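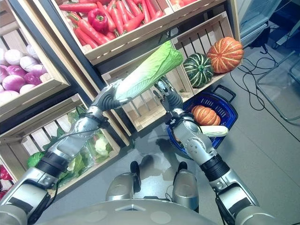 A napa cabbage held over wooden produce crates.

Lasitz tennis league moves junior doubles to a short-set format

The Lasitz schools tennis league will play all junior doubles matches as short sets from the start of the indoor season in November. The change applies to the under-14 and under-16 divisions. Singles matches and the senior division keep the present format.

Under the revised rules, a doubles match consists of two short sets to four games, with a tie-break played at three games all. If the sets are shared, a match tie-break to ten points decides the result. Until now, junior doubles has been played as a single set to eight games with advantage scoring, and a fixture with several long deuce games could hold a court well past its booked time.

Advantage scoring is also withdrawn for junior doubles. At deuce a single deciding point is played, and the receiving pair chooses which player receives. The receivers may not change sides for that point. In mixed pairs, the player of the same sex as the server receives, and the choice does not apply.

The league trialled the format last spring in fixtures between Uvov and Tsao, the two clubs that host most of the schools' indoor matches. Match reports from the trial were passed to the league's rules group over the summer. The longest doubles match under the trial format finished inside its court booking, and the fixture secretary reported no match abandoned for lack of time. In the previous indoor season, three fixtures at Uvov were left incomplete and had to be settled on games won.

Tsung-han Chow, who coaches the junior squad at Tsao and sat on the rules group, said the main gain was in planning. "A doubles pair can be told when they are likely to go on court, and the warm-up can be timed to suit. With the long set we were guessing. Some players were sitting for most of an hour and then starting cold."

Chow said coaches would need to adjust their training. A short set leaves less room to recover from a dropped service game, and the deciding point puts more weight on the first serve and the first volley. At Tsao, doubles practice now includes a block in which every game starts at deuce, with the pairs swapping ends after each change of server.

Not all clubs supported the change. Lalex, which enters teams in both age groups, asked for the long set to be kept in the under-16 division. In its written response the club said that older juniors gain from longer matches, and that those moving up to the senior division would meet advantage scoring with little practice. The rules group accepted part of that point. Advantage scoring will therefore be kept for the under-16 final, which is played on a separate date with no limit on court time.

Team points are also revised. A doubles win now earns two points for the team, as a singles win does. A pair that loses on the match tie-break earns no point for the set it won, but the set will count in the league table if teams finish level. Where teams are still level, the result of the fixture between them is used, followed by the difference in games. A match tie-break is recorded as one game for this purpose.

Scorecards have been redrawn to show the two short sets and the match tie-break in separate columns. Old cards should not be used, even with the columns altered by hand, as the results system reads the entries by position. Team captains should check both signatures before a card is handed in. Results are to be entered by 9 pm on the evening of the fixture. A late entry will be accepted once without penalty, after which the team loses a point for each further case.

Ball rules are unchanged. A new set of balls is supplied for each fixture by the home club and is shared across the singles and doubles on the same court. Players have three minutes for the warm-up before doubles, down from five, and a player who has just come off a singles match may ask for ten minutes' rest before going back on court.

The format will be reviewed at the end of the indoor season. Clubs may send comments through their team captains at any point before the last round of matches. Outdoor fixtures next summer will follow whichever format is confirmed at the review.

Contact the sports desk | Copyright Lasitz News | Back to top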